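About Us

Shared 37 times | 20 comments

Hi, I'm Birdie Mahmoud, and I started Stirkitz because I couldn't get a straight answer on which gripper to buy! Every catalog said its own was best (of course it did), so I began testing them myself, and people kept asking to see my notes.

These days we try out grippers, arms and controllers for small companies, and we do plenty of it in simulation before anyone spends money on hardware. Our favorite test is a kitchen full of everyday stuff – cups, spoons, an egg, a loaf of bread.
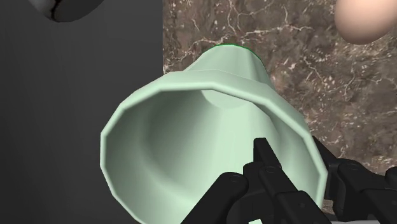 Dolores Baptiste builds our test rooms and she is picky about shapes. A tapered side is a pain to hold, and she loves that. Jointed fingers or a plain two-finger gripper, everything gets the same kitchen and the same list of 50 jobs.

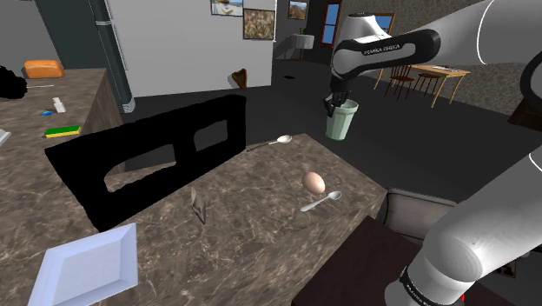

Ignacio Szabo handles the controllers and writes up the results, good and bad. We've done 139 comparisons so far, and you're welcome to ask for any of them. Come see us in Plullerside if you're nearby, we love visitors!

Recent posts
Two fingers or more?
Picking a wrist camera
Hazel Pettigrew joins the team
What we learned in May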